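Housekeeping Operations, Unit 5
Bed Surfaces: Fitting, Smoothing and Clearing
Handout prepared by Kanokwan Bunnag
Revised 2023-09-16

5.1 Scope

This unit covers the bottom sheet and anything left lying on it. Pillows, duvets and decorative throws are in Unit 6. Students should have read the Plaleo linen tables before the practical session and should know the difference between a flat and a fitted sheet by corner construction, not by fold.

5.2 Dimensions

The training mattress is 1,520 mm wide and 2,000 mm long. A flat sheet for this size needs enough extra width to pass down both sides and under the mattress. Measure mattress depth before choosing a sheet. Toppers are counted as part of the depth; protectors are not.

On a bed with a fixed headboard, the head end is tucked first. An upholstered headboard leaves little hand clearance, so the sheet goes in with the palm down and the fingers flat. Do not pull against the padding.

5.3 Creases

Three types are distinguished in this course.

Fold creases are straight and run parallel to the hem. They come from storage and relax under tension.

Drag creases fan out from a point or an edge where the fabric has been pushed or gathered. Smoothing over them by hand moves the slack elsewhere. The edge has to be released and tucked again.

Set creases come from a dryer load left standing. They are dealt with in the laundry and the sheet is returned - do not try to correct them on the bed.

Solid colors in the middle range, such as sage or gray, show drag creases clearly under overhead lighting. A sage-green sheet with soft wrinkles spreading from the near edge toward the far side is a typical case of the second type.
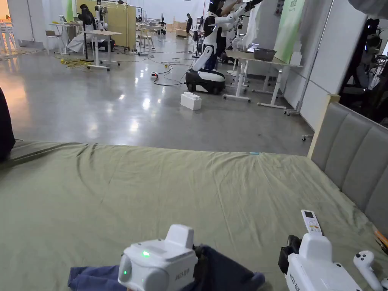
Siriporn Kaewmanee: I would put clearing before smoothing in the notes. If a dark cloth is bunched up on the sheet, any tension applied at the edge stops at the cloth, and the crease comes back as soon as it is lifted. Small items near the far edge get missed for the same reason. They sit in a fold.

The order in 5.4 has been changed accordingly.

5.4 Sequence

1. Clear the surface. Lift cloths straight up; do not slide them.
2. Check the far edge and the headboard side for small items.
3. Release the edge nearest the crease origin.
4. Draw the slack toward the released edge with both forearms.
5. Tuck again, center first, then toward the corners.

Loose clothing is folded and placed on a chair or shelf, never back on the bed. Remote controls go on the nightstand with the buttons facing up.

5.5 Assessment

The practical is marked out of 98. Clearing and sequence carry half the marks. Corner work is marked on the foot end only. Students using Calvo sheets should allow for a deeper hem when centering.

Reading for Unit 6: Cenel pillow guide, sections 1 and 2.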